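Tramora hand-held gripper kit: second progress report
Prepared for Marjan Mousavi, programme office, Arnance
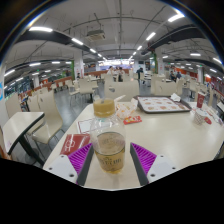 This report covers the second stage of the review, from January to the end of March. The first stage dealt with unpacking, set-up and staff training at our own bench. In this stage we took the kit out to working canteens and food courts and used it for the table-clearing tasks set out in the plan.

What we have been testing

The Tramora kit is a hand-held gripper with a wide-angle camera, a charging dock, a carry case and the Lonano software for checking and sorting recordings. We have two complete kits on loan. A third was due in February and has not come. Stavros Kelmendi has asked the supplier for a date twice.

The tasks were kept the same as in the plan: pick up a drinks bottle and stand it on a tray, pick up a cup, gather loose wrappers and napkins, and slide a tray to the table edge. Bottles and cups make up most of what we have so far.

Recordings to date

The target for this stage was 3000 usable recordings. We have 2122. The shortfall comes from the weeks with only one kit working (see Faults) and from a slow start at the second site, where permission to record during opening hours took longer than we had allowed for. Another 1000 or so were thrown out at checking, mostly for camera focus or because the operator's free hand got in the way. We expect that share to fall now that Ermira Jurić has rewritten the operator notes.

Performance of the gripper

Bottles and rigid cups have been straightforward. The ribbed inserts give a little and hold a round bottle well, and operators needed only a short practice before they could place one upright without knocking it. Part-filled bottles are slightly harder than full ones, as thin plastic buckles if it is squeezed above the liquid. The notes now tell operators to grip low.

Paper is the weak point. Flat items such as slips, placemats and folded napkins lie too close to the table for the fingers to get under. Operators end up dragging them to the edge, and the dragging shows in the recordings. Crumpled wrappers are fine. Sauce packets are somewhere in between and depend on how they have landed.

Trays with a raised rim can be held by the rim but not lifted with anything on them. We have limited that task to sliding.

The camera copes well with big rooms under strip lighting. Glare on pale tabletops has spoiled fewer recordings than we feared. Small print on labels is often not readable, so anyone hoping to use the recordings for reading brands or dates should plan on a second camera.

Faults

Kit 2 lost its left finger mount in the third week – a screw had worked loose and the plate cracked. Qureshi, who handle repairs for the supplier, replaced the part under the loan agreement but had the kit for 16 days. Operators now check all the screws before each session. There has been no repeat.

The Lonano software stopped twice during long uploads. No recordings were lost. The update sent in March seems to have cured it, though we have only run it on one laptop.

People in the background

Both sites stay open while we work, so customers can appear at a distance. Arben Nikolaidis has agreed a notice with each site manager, and faces are blurred before anything leaves our own store. Two people have asked us to stop recording near them and we moved each time.

Spending

Staff time is on budget. Travel is slightly over, owing to repeat visits while kit 2 was away. We have not touched the 3000 pounds set aside for spare parts and would like to carry it into the next stage.

Next stage

We will make up the missing recordings first, then begin the paired trials in which the same operator clears a table with and without the kit. Thinner fingertips for flat items are offered as an extra, and we have asked for a set on trial.

Decisions needed from Arnance: whether the spare parts money can be carried over, and whether flat paper items should stay in the task list if the thinner fingertips do not arrive by May.

Nidia Grajales
Project lead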